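Butberg Help > Learning from demonstration > Collecting

How many takes before a hand-held gripper set is worth training on?

Asked by Uklow
Tags: demonstrations, gripper, dataset size, filtering

We are gathering pick-and-place takes with a hand-held two-finger gripper, camera on the tool. The task is short: approach an upright container, close, lift, carry it to a marked square, release. So far I have 427 takes from 2 people. After dropping the ones where tracking was lost I am left with 239.

The first policy trained on the 239 reaches the container reliably and then stops with the fingers open on either side of it. It hovers there for several seconds and sometimes drifts backwards. Loss on the held-out takes looks fine. I have tried a longer action horizon and a smaller learning rate, with no change in the hover.

What I would like to know:

Is 239 simply too few for one object and one table?

Should I be cutting the still part at the point of closing? Both of us tend to pause before we squeeze.

Is it a mistake to leave the room visible behind the object? I could hang a sheet, but the robot will be used in the same room without one.

The tool records finger width at the same rate as the images. The width signal is normalised over the full travel of the fingers.

tronano_dave

More data. We had the same thing and it went away when we had more. Also check your camera is not loose.

Uklow (comment)

Camera is not loose. How much more?

tronano_dave (comment)

Can't remember, it was over a few weeks in December. A lot more.

Zawadzka

I would look at the pauses before recording anything else. If a person waits with the fingers open for a second before closing, then most of the frames near the object carry the label "stay still, stay open". The policy is copying you correctly. Held-out loss will not show it, as the held-out takes have the same pause in them.

Plot finger width against time for 20 takes picked at random. If you see a long flat section before the drop, trim it to a few frames, or drop near-zero actions above some limit per take. Do not remove them all. You need a little of the slow part or the closing action arrives early and the finger knocks the object over.

On the sheet: no. You would be training for a room you do not have.

Uklow (comment)

Plotted. The flat section is there in nearly 90 of them when I run it over the whole set, and the rest are shorter but not clean. Trimming now.

Accepted reply 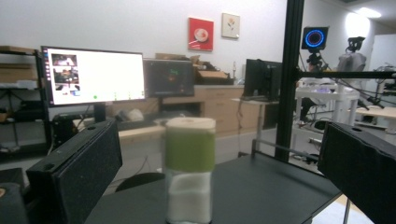 Konrad Chmielewska
Data collection lead, Tronano | Moderator, Collecting
Posted 2019-07-19

Zawadzka is right about the pauses. I will add what applies to the view itself, as the shot is of the same stage of the task: container upright on a dark grey top, one black finger either side. The fingers take up a large part of the picture at this point and the wall, monitors and shelving behind take up most of the rest.

Two things follow from a view like that.

First, the gap between finger and object is hard to judge from one camera. A frame with the fingers in place and a frame with them slightly short of it look much alike. If your policy sees only the current image, it has little to tell it whether to go forward or close. Give it a short history of images and the finger width. Check that the width is going in at all - we once trained for a week with that input set to a constant by a bad default.

Second, the background. Leave it in, but change it. Move the start position of the tool between takes, turn the table if you can, shift a box or two. If every successful close happens with the same monitor in the same corner of the view, the policy can use the monitor as its cue, and it will fail when the container is placed a hand's width to the left.

On numbers: for one object on one table I would not call 239 too few. I would call 188 dropped takes too many. Losing that share to tracking usually means fast turns or a plain surface filling the view. Slow the carry down and keep something with texture in sight. A plain dark tabletop gives the tracker very little when you point the tool straight down at it.

Order of work: trim, retrain, test. Then record a further batch with varied starts, and keep it in a separate folder so you can train with and without it.

Uklow (comment)

Trimmed and retrained on the same 239. It closes now. Two failed lifts out of ten, both with the container off to the left. Recording the varied batch on Monday.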